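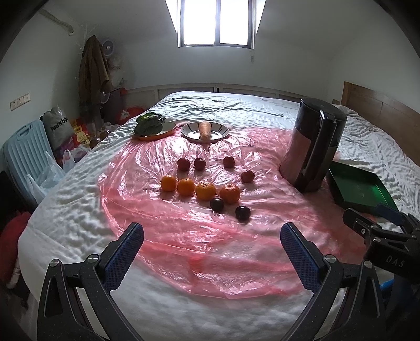
李子和橙子，粉色塑料布上

Gudport 雨衣常见问题

更新于 2018-02-26

我做 Gudport 这个小牌子，主要卖蜡布外套和雨衣，目前最常被问到的款式叫 Galbraith，中长款，带可拆的帽子。邮箱里的问题翻来覆去就那么些，我干脆一次写全，以后回信就可以偷懒贴链接啦。没写到的照样来信问我。

Galbraith 和去年的短款有什么区别？
长度差了17厘米，这个最明显，坐下来的时候能盖住大腿（骑车的朋友应该懂）。口袋也挪了位置，短款的口袋太靠前，手插进去胳膊肘会往外撇，我自己穿了一冬天越穿越别扭，就改了。领子里面换成了灯芯绒，脖子舒服很多。扣子还是原来的扣子。

布料从哪儿来的？
棉布底子是 Lestau 的一家小织厂织的，上蜡也在那边做。我第一次去的时候被那股蜡味熏得头疼，回来以后居然有点想念。每一批的颜色会有一点点出入，尤其是橄榄绿，同一件衣服上的布片都出自同一卷，可是您如果隔了半年再给家里人买一件，放在一起看可能会不太一样。介意的话下单时备注一声，我去翻翻有没有同批的。

尺码怎么选？我平时穿M。
先别管平时穿什么！找一件您最合身的厚外套，平铺在桌上，量腋下到腋下的宽度，再对照尺码表。表里写的是衣服平铺的数字，跟身体的围度是两码事，每个月都有人拿自己的胸围去对，然后收到一件像帐篷一样的东西。打算里面穿厚毛衣的，往上走一号。个子小的朋友可以试试最小号，袖口能往里折一道，我妈就是这么穿的，挺好看。

真的完全防水吗？
一般的雨没问题，走半个小时、遛个狗、等个公交，都行。大暴雨里站一下午就不行了，水会先从肩膀的缝线渗进来。我们没有在里面压胶条，压了胶条的外套我也试过样衣，闷得不得了，而且穿久了胶条会翘。想要一滴水都不进的，去买橡胶雨衣吧，便宜又管用，我钓鱼的时候也穿那个。

可以机洗吗？
拜托不要！洗衣机会把蜡洗掉，顺便还会弄脏您的洗衣机。泥点等干透了用软刷子刷掉，别的脏东西拿海绵蘸凉水擦。不要用洗涤剂，不要送干洗店，也不要挂在暖气上。去年2月有位客人把外套烘干了，寄回来的时候摸着像一块旧桌布，我们重新上了两遍蜡才算救回来。

要多久补一次蜡？
看您穿得勤不勤。我自己是一年一次，秋天开始下雨之前弄。蜡罐隔水化开，用布薄薄地抹，缝线和肘部多抹一点，再拿吹风机吹匀，挂一个晚上。抹的时候垫上旧报纸，我家餐桌有一块到现在还是滑的。懒得自己弄的话可以寄回来，每件收153块，来回运费您出，秋天排队的人多，最好夏天就寄。

衣服上有白印子，是次品吗？
不是的，那是蜡布折过以后的痕迹，穿着穿着会越来越多，很多人喜欢的就是这个。刚收到的时候折痕会特别硬，挂两天再看。要是摸到破洞或者开线，那是我们的问题，拍张照片发给我，给您换。

价格是多少？会打折吗？
Galbraith 是1438块，帽子已经算在里面了。我们基本不打折，一年里只有一次样衣清仓，颜色和尺码都不齐，碰运气。有人问过能不能买两件便宜点，不能，但是我会多塞一罐蜡给您。

从下单到收到要等几天？
有现货的两三天就寄出去了。没有现货的要等下一批，页面上会写大概的月份，写的是月份就请真的按月份来期待，工厂小，一台上蜡机坏了大家就都得等着。急着出门旅行要穿的，先写信问我再付钱。

不合身能退吗？
收到以后三十天之内都可以，吊牌别剪，在家里照照镜子没关系，淋过雨的就不收了。换尺码的话，第一次的寄回运费我们出。改过袖长的、绣过名字的不能退，下单的时候页面会再提醒您一遍。

哪里可以试穿？
Prendorow 的店里，全部尺码都有，进门右手边那一排。店不大，周末下午挤得转不开身，上午来最舒服，还能有人帮您慢慢量。店里可以直接带走现货，也可以试好了回家再下单，随您。

里布上印的编号是什么意思？
是件数编号，从第一件雨衣一直往下排，所有款式混在一起。写这篇的时候最新的一件是3703。补蜡或者修拉链时把这个号报给我，我就能查到是哪一批布、配的哪种拉链，省得您拍一堆照片。旧款没有印编号的也能修，就是找配件慢一点。

会出女款吗？
现在的版型男女都能穿，店里买的人里女生也不少。不过收腰的版我打过两次样，腰的位置总是不对，坐下来会往上拱。还在改，改好之前不想随便给个日期。

可以在外套上绣名字吗？
可以，只能绣在内袋上面那块里布，外面不绣，针孔会漏水。中文英文都行，字数别太多，字越小绣出来越糊。线的颜色有藏青和米白，别的颜色得等我哪天去买线。

相关文章
蜡布外套收纳：夏天怎么挂
拉链卡住了先别硬拽
Lestau 织厂走访记
Prendorow 店营业时间与路线
灯芯绒领子的清洁方法
样衣清仓通知登记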